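Re: Can they clear a table yet?

Earlier in this thread, someone on the list wrote:

> We had a sales call from Brisent this month. They say an arm on the packing bench will be doing mixed items by August. My view is that if a machine can't clear a kitchen table it has no business near our benches. Has anyone seen one do it with ordinary things, not test blocks?

I have, at the Brekeck unit in Clivness. I spent a morning there and stayed until they stopped at 12.

The job was a dull one on purpose. Small household things on a wooden table, one arm, and the items to be picked up and put away in a tray. A bottle of juice, a glue stick, a plastic cup. My grandson could do it between bites of toast. 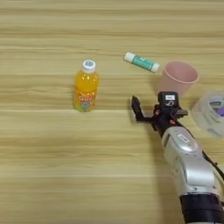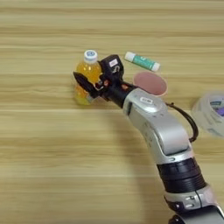

The second has the gripper closed on the juice bottle. 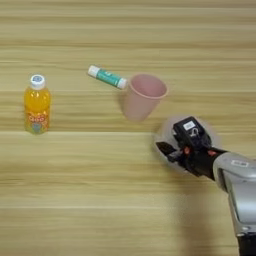 Their log for the morning showed 158 attempts at a pick, and 30 of those failed. Most of the failures were the cup. It is light and it tapers, so it slides off if the fingers come in low. The glue stick rolled a few times. The bottle gave very little trouble -- it has some weight and a decent middle to hold.

Speed is the other matter. A good pick and place took 8 seconds, and a bad one took as long as it took for someone to walk over and reset things. One of our packers would have cleared the lot in four.

So my answer to the question is "partly". For one product of one shape, I'd say yes, and MacBrayne have been running an arm that way on their bottling line since last year. For a mixed bench I would not sign anything for August. Ask Brisent to run your own stock, on your own bench, for a full shift, and count the resets as well as the picks.

I can send the log to anyone who wants it -- reply off list, please, as it's a big file.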